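Grippers in the laundry corner: what I've learnt from trying them out at home

Right, so a few of you wrote in after the last page (the one on descaling kettles) to ask how I was getting on with the arms, and whether any of it is worth copying if you've got a pair on loan or have built your own. I've been at it since June, mostly in the evenings, and I now have opinions. Most of them are about fingers.

I'll stick to laundry on this page. Washing-up gets its own page once I've stopped breaking mugs.

Fingers first

I've tried 3 sets so far. The first were long, thin and pointy, and I was very taken with them because they could pick a sock up off a flat floor beautifully. Then I asked them to pull a jumper out of a full bag and they slid straight through the knit and came up with nothing. Thin fingers are for single things lying flat. Put them in a bag and they go in and out like chopsticks in porridge.

The second set were Candden ones with a soft rubber face. Lovely grip, really lovely, right up to the point where they got damp. They picked up fluff as well, and after a couple of loads of towels they looked like the inside of a hoover. If you have rubber pads, wipe them with a barely damp cloth between loads and let them dry properly. Washing-up liquid left mine slippery for a day afterwards, so I use plain water now.

The third set are plain, stubby and wide, and they're the ones I'd tell you to start with. They aren't clever. They miss buttons and they can't do a single handkerchief. But for a heap of mixed clothes they grab a good mouthful of fabric and keep hold of it, and that's most of the job.

How hard to squeeze

Less than you think! I had mine far too high for weeks and couldn't work out why my T-shirts had little pinched peaks in them. Start low, lift something heavy (a wet bath towel is ideal), and go up a notch at a time until it stops slipping. Write the number on a bit of masking tape and stick it on the controller. I've lost mine twice by trusting my memory.

Bras, belts and anything with straps want a slower lift. A strap will often be wound round three other things further down, and if you yank it you get the whole lot out on the floor in one go. Lift a hand's width, wait, give it a small shake, then carry on.

Bag or basket?

Modupe Okonkwo swears by a stiff basket and we've argued about it at length. Her point is that the sides stay put, so the arm knows where the edge is. My point is that a cloth bag gives way when you bump it, and I bump it a lot. With a rigid basket I'd knock it, it would skid over the tiles, and I'd have to start again. With a bag the gripper just sinks in a bit.

Two things help if you go for the bag. Roll the top down into a fat cuff so that it stands open, and don't fill it past the cuff. I also put something brightly coloured near the top of the pile when I'm setting up a camera, so I can tell at a glance whether the picture is any good.

Working over a top loader

A top loader suits arms very well, better than a front loader in my view, and I've borrowed time on both. You come in from above, you open the fingers, the washing drops. No crouching, no door seal to snag on. A few things to watch, though:

Lid fully up, every time. A half-open lid will come down on you at the worst moment.

Set your lowest point above the rim and let the clothes fall the last bit. I used to reach right down inside the drum and I scuffed a finger tip on the basket before I learned.

Go round the drum as you drop things. If you let go in the same spot each time you end up with a heap on one side, and then the spin sounds like a lorry.

Cover any front edge that an arm passes close to. A big piece of card or heavy paper will do. It's cheap, it's easily swapped, and I'd much sooner scratch that than the machine.

Pockets still have to be done by hand. I've tried. I put a whole packet of tissues through in my first week and was picking bits off black trousers for ages.

Cables

This is the boring bit and I'm sorry, but it's where most of my wasted evenings have gone. The cable to the gripper needs enough slack for the wrist to turn all the way round, and not so much that it dangles into the washing. I run the arm slowly through its whole reach with nothing in the fingers and watch the cable the entire time. If it pulls tight anywhere, let out a bit more. If it droops in front of the camera, add a clip. Hook and loop strips are better than cable ties here — you'll be moving them again by Thursday.

Cameras and light

I went through 4 camera positions before I settled on a high one looking down. Side-on is prettier but the arm gets in its own way. Warm, dim ceiling light is fine for people and a bit of a misery for cameras: anything quick turns to mush, and dark clothes vanish into each other. A cheap clip-on lamp pointed at the wall helps. Don't point it into the drum, as polished steel throws it straight back at you.

Two arms or one?

Tibor Bíró asked this, and he'd read somewhere that two is twice as fast. Not in my kitchen it isn't! In one long session I moved 362 items with a single arm and then the same pile again with the pair, and the pair came out only a little ahead. Where the second one does earn its keep is sheets. One holds, the other finds the corner. I wouldn't go back.

If you do run two, give each its own side and start them slowly. I keep the speed at 5 on the Baveo controller (the dial goes a good deal higher) and it's plenty.

Still to try: the Painemal suction cup, which Cadi Parri says is hopeless on wool and very good on pillowcases. I'll report back.
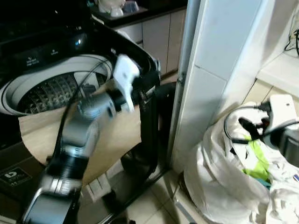 Left gripper open over the drum, right one with something black from the bag.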